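Proyecto de asignatura: almacenaje apilable con cestas trenzadas
Apartado 3. Encaje y estado del trenzado

El objetivo de este apartado es comprobar si las cestas rectangulares del lote Pevano pueden guardarse una dentro de otra sin forzar el borde. El encargo procede de la tienda Hurgate, que dispone de un estante de 41 cm de fondo y quiere reducir el volumen que ocupan las piezas vacías. Para el ensayo se colocó la cesta marrón oscuro dentro de la de tono tostado.

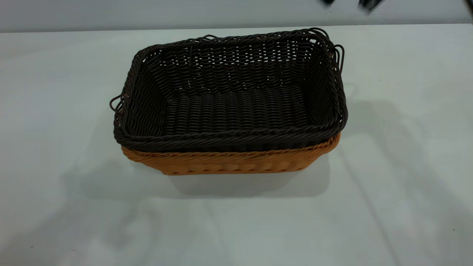
Cuadernos de Taller Cendix, n.º 8, p. 4

El borde retorcido de la pieza superior queda algo por encima del de la inferior. El criterio de aceptación fijado en la memoria inicial es que las dos piezas se separen tirando solo de la superior – sin sujetar la de abajo – y que ningún cordón del borde se deforme de manera apreciable. Los bucles de los extremos se revisan aparte, ya que pueden engancharse al apilar.

La segunda parte corresponde a la cesta tostada por separado. Se anotan la inclinación de las paredes, la continuidad del borde y la forma de las asas.
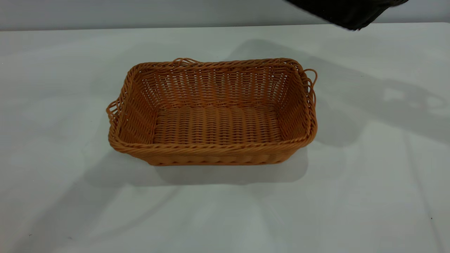
Las paredes abiertas hacia arriba favorecen el apilado, pero obligan a medir siempre en la boca y no en la base. En la ficha de Živković, que tomamos como plantilla, solo figuraba la medida de la base; se ha añadido una columna para la boca y otra para el saliente de las asas.

Queda por tratar el tejido. En una trama cerrada el polvo se acumula entre las filas, por lo que la limpieza se plantea con cepillo blando y en el sentido de las hebras. La inspección se hace de cerca, primero la pared y después el fondo.

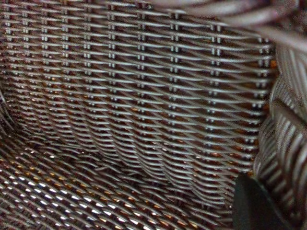

Figura 3. Detalle de la trama a corta distancia.

Pendiente para la entrega de septiembre: repetir la medida de la boca con 2 operadores y completar la tabla de tolerancias del anexo.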